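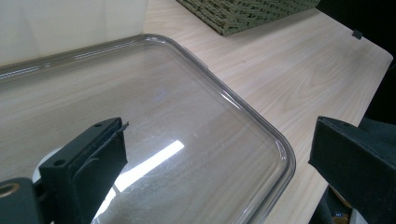 Do the Labels Hold Up? Checking Shelf-Life and Compatibility Claims on Four Personal Lubricants

Student project report, Consumer Health Products

Why I picked this

Personal lubricant is sold with a lot of confident wording. Packages say "long lasting," "body safe," "gentle," "works with all condoms," and very few of them say how anyone found that out. I wanted to see how much of the label on four water-based and silicone products could be checked by a student with a small budget and a borrowed bench. My guess going in was that most of it could not be, and I should say that up front because it probably shaped how I read the results.

The products were Nistach (water-based), Caltar (water-based with glycerin), Obeidat (silicone) and Jutard (sold as a "hybrid," mostly water with a little silicone). I bought them all at retail. None of the companies knew about the project.

What the labels say

Between them the four packages made nine claims I thought were worth looking at. Three were about condoms, two about how long the product stays slick, two about storage, one about washing off fabric, and one was Jutard's statement that it "adapts to your body," which I dropped in the first week. I could not think of any result that would show it to be false.

The condom claims are the ones that matter most to a buyer. The general advice is well known: oil weakens latex, while water-based and silicone lubes are normally fine with it. All four products fall on the safe side of that line if their ingredient lists are right. I read each list twice and found no mineral oil, petroleum jelly or vegetable oil. That is a check of the list and not of the bottle. I did not test any condoms, and I would be suspicious of a class project that said it had done so properly.

The drying test

I spread a measured amount of each product on a glass slide, left it uncovered at room temperature, and touched it with a gloved finger every few minutes until it felt tacky. A second person did the same without being told which product was which. We wrote down a time only when we both agreed.

Caltar went tacky first in every run. Nistach lasted a little longer, but it left a film that came off in small rolls when rubbed. Jutard stayed slick for 110 minutes in its best run and much less in its worst, a spread I never managed to explain. The room was warmer on some afternoons, and I did not record the humidity, so that may be the whole answer. Obeidat was still slick when I gave up and cleaned the slides, as expected from silicone, since it does not evaporate the way water does.

Is this a fair test of "long lasting"? I doubt it. A glass slide is cold, flat and dry, and a body is none of those. The order of the four products seems solid to me. The minutes do not, and I would not print them on a package.

The storage claim

Nistach and Caltar both say to store below 100 degrees Fahrenheit. I kept a sealed sample of each in a warm cabinet slightly under that limit and another in a drawer, and compared them at the end of the term. Caltar's warm sample had thinned enough to run off a tilted slide. Nistach looked the same as before. Neither one smelled odd, but smell is a poor way to find bacteria, and I had no way to culture anything. The expiration dates on the packages went untested, because one term is too short to say anything about years.

The fabric claim

Jutard says it "rinses clean from sheets." I put drops on white cotton squares, rinsed them in cold water, and let them dry. There was a faint ring on most of them. Obeidat makes no such promise and left a darker mark that needed dish soap. So the one company that advertised easy cleaning did do better than the one that stayed quiet — but Caltar, which says nothing about laundry either, left no mark I could see.

What people think the labels mean

I also put a short anonymous survey online and got 308 usable answers. I asked what "pH balanced" means on a lubricant. The most common reply was some version of "it won't irritate you." The phrase does not promise that. The right pH is different for vaginal and anal use, and only Nistach's package said which one it had in mind. Plenty of people also took "natural" to mean safe with latex, and that worries me more, given that coconut oil is natural and is a bad choice with a latex condom.

The survey was passed around by students, so it leans young and probably toward people who already buy these products. I would not stretch it to the general public.

Problems with my own work

I had one bottle of each product, so I can't tell a bad batch from a bad formula. The touch test depends on two people's fingers. I also changed the amount of lube per slide after the second session — the first amount ran over the edge — and I threw out those early runs instead of trying to correct them.

If I did it again I would buy three bottles of each from different stores, log the humidity, and skip the fabric test to leave more time for storage. I would also write to the four companies and ask what testing stands behind "long lasting." I had a draft of that letter in April and did not send it in time to get any answers into this report.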